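リスティットウッド 機器ページ
卓上アーム「ホートン」(頭部カメラ付き・中古整備品・貸出および販売)

在庫:あり
状態:整備済み、不具合の履歴あり(以下に長々と書いてあります)
付属品:本体、頭部カメラ、電源、非常停止ボタン、位置合わせ用マーカー一式、吸着パッド、紙の説明書
別売:台車、保護カバー、交換用の指先

商品説明

ホートンは、机の上のものを拾って箱に入れる、あるいは箱から出して机に置くためのアームです。速くはありません。重いものも持てません。そのかわり机の端に締め具で固定でき、慣れた人なら昼休みの前に設置が終わります。慣れていない人は昼休みの後までかかります。

届く範囲は肩の中心から60センチ。カタログにはもう少し勇ましい数字が載っていましたが、手首を妙な角度にねじらないと出ない値なので、当店では採用していません。騒音は控えめです。ただし原点復帰のときだけ、古い引き出しを無理に開けるような音がします。故障の音と間違えて電話をくださる方がいらっしゃいますが、これは元からです。本当に故障したときは、困ったことに静かでした。

不具合の履歴について

中古機器の説明に「動作確認済み」と一行だけ書いてあるのを見るたび、何を確認したのか聞いてみたくなります。聞かれる側に回るのは嫌なので、先に全部書いておきます。

当該の機体は、アイズブリッジの試験室に貸し出していたものです。仕事は食器の仕分けでした。机に置かれた皿や鉢をつかみ、奥の箱に移す。箱がいっぱいになったら止まる。仕様書にはそう書いてありましたし、5月の終わりまでは仕様書のとおりに動いていました。

その後、アームが皿を一枚つかんだまま、箱の側面に向かってまっすぐ進みました。箱の中でも、箱の上でもなく、側面です。ためらいは一切ありませんでした。担当のタシン・ガマゲさんが非常停止を押し、皿は割れず、指先の樹脂が欠け、手首の継手に曲がりが残りました。けが人はありません。記録によると、接触を検知するはずの機能は接触を検知していません。アームの言い分では、自分は何もない空間を順調に移動していたことになっています。

原因は二つありました。

一つ目は位置合わせです。ホートンは頭部カメラで机の上のマーカーを読み、机がどこにあるかを把握します。マーカーが読めないときは停止して警告を出す。これが正しい動作です。ところが旧版の制御ソフト「リイモ」は、マーカーの一部だけが見えている場合に、残りを想像で補っていました。想像力の豊かな制御ソフトというのは、だいたい褒め言葉になりません。大きな器がマーカーに少しかぶさると、机の位置がずれたまま作業が始まり、そのずれは動作のたびに少しずつ積み上がっていきました。

二つ目は検知の感度です。標準値は20。記録に残っていた設定は60でした。値が大きいほど鈍くなります。誰が変えたのかについては、試験室の皆さんの記憶がそろって薄いので、追及はしていません。作業中に何度も止まるのが煩わしかったのだろうと想像はつきます。何度も止まっていたのは、何度も当たりかけていたからなのですが。

整備の内容

手首の継手は新品に交換しました。曲がった継手は事務所の文鎮になっています。指先も左右とも交換しました。片側だけ替えると握ったものがわずかに回るので、右だけ無事だったことは忘れることにしました。

リイモは新版に入れ替えました。新版では、マーカーの輪郭が少しでも欠けると動作を始めません。途中で欠けた場合も、その場で減速して止まります。止まる位置は美しくありません。肘を上げたまま固まるので、来客には挨拶をしているように見えるそうです。

感度は20に固定し、変更には鍵が必要になりました。電子的な鍵に加えて、物理的な鍵もあります。物理的な鍵をなくした場合の再発行は有料です。ハシニ・バッタチャルジーが整備を担当し、最終の通し試験は7時間、途中の休止なしで行いました。試験中の停止は一度だけで、猫の写真が入ったカレンダーが壁から落ちてカメラの前を横切ったときです。これは停止して正解です。

設置と配置について 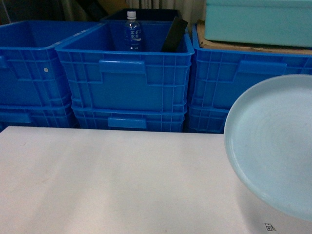 ホートンの事故のかなりの部分は、アームが動く前、机にものを並べる段階で決まっています。真っ先に見るべきは、マーカーと器の距離です。机の右下寄りにある小さな黒い四角を見てください。淡い水色の大きな丸皿が、縁のすぐ外側まで来ています。この視野では四角そのものも下端で切れていますから、これをマーカーに使うなら、新版のリイモは黙って動かないでしょう。旧版なら張り切って動いたはずで、そちらのほうがよほど怖い。皿の左の縁が奥の青い箱の下段に重なって見えるのも、注意していただきたいところです。カメラからは近くに見えても、実際の隙間は見た目だけでは決められません。設置のときは定規を当ててください。安いもので結構です。

箱を二段に積む場合は、上の段の高さを必ず登録してください。リイモは登録されていない箱を、存在しない箱として扱います。積み替えたら登録し直す。上にさらに板紙や蓋付きの箱を載せたら、それも登録する。面倒です。面倒なのは承知していますが、継手の代金を見れば、大抵の方は登録画面を開いてくださいます。

縦横の筋が入った格子状の箱は丈夫で、当店でもよく使います。ただ、指先が筋に引っかかることがあるため、側面に沿わせる経路は避けてください。持ち手の穴も同様です。人間の手には便利な穴ですが、ホートンの指が入ると、抜く手順がありません。手順がないので、彼は待ちます。電源が切れるまで待ちます。

私物を作業用の箱に入れないこともお願いしておきます。飲みかけの水、傘、弁当。どれも実績があります。立っている透明な容器は向こうが透けて距離を測りにくく、アームが手を伸ばしてから考え込む原因になります。

非常停止ボタンは、机に向かって利き手の側、座ったまま届く位置に固定してください。ケーブルは十分な長さがありますが、長さがあるからといって隣の部屋に置かないでください。以前の貸出先で棚の上に置かれていたことがあり、理由は「赤くて目立つから」でした。

貸出と販売の条件

貸出は28日単位です。短くはできません。設置に一日、慣れるのに数日、返したくなくなるまでに残り全部、という配分で皆さんお使いになります。延長は期限の前にご連絡ください。

販売価格はお問い合わせください。不具合の履歴のぶんは引いてあります。継手が新品になったぶんを足すべきだという意見が社内にありましたが、却下しました。

貸出、販売ともに、初回の設置講習を受けていただきます。講師はファルザナ・ビスワスで、講習の大半は非常停止を押す練習です。押すだけの練習に時間をかけすぎだと感想欄に書かれることがあります。実際にアームが自分の昼食に向かって伸びてくると、多くの方は押すより先に昼食を守ろうとしますので、内容を変える予定はありません。

よくいただくお問い合わせ

警告灯が黄色のまま消えない
マーカーの上に何か載っていませんか。載っていない場合は、マーカーが汚れていないか見てください。乾いた布で拭き、洗剤は使わないでください。印刷が落ちます。落ちた印刷をペンで描き足すのもおやめください。一度いただいた力作は、たしかによく描けていましたが、読めませんでした。

感度を上げ下げしたい
止まりすぎるときは、まず配置を直してください。それでも止まる場合はご連絡ください。鍵を開ける前に、机まわりの写真を送っていただきます。

旧版のリイモを使い続けたい
お断りしています。画面の配色が好みだったというお声には同情します。

食器以外もつかめるか
つかめます。角の丸い軽いものが得意です。布は苦手で、つかんだあと離したかどうか本人にも分かっていない様子があります。吸着パッドは平らな面専用ですので、筋や溝のある面には使えません。

事故の報告書は読めるか
貸出または購入を検討中の方にはお見せしています。ガマゲさんの所見欄に「まっすぐだった」とだけある頁も含めて、省略はありません。

旧版からの入れ替え

お手元のホートンが旧版のまま動いている場合は、電源を切ってからご連絡ください。起動画面の右上に版の名前が出ますが、確かめるために一度電源を入れる必要があります。そのときは机の上を片付け、アームの届く範囲に人も皿も置かないでください。入れ替え作業は無償、送料は当店が負担します。箱がない方には輸送箱をお送りします。届いた輸送箱はアームの作業範囲の外で開けてください。

ページ最終更新:1月2日(日)
記載内容の担当:ニルミニ・ジャヤシンゲ
正月に更新しているのは、休み中に黄色い警告灯のお問い合わせが届いたためです。マーカーの上に鏡餅が載っていました。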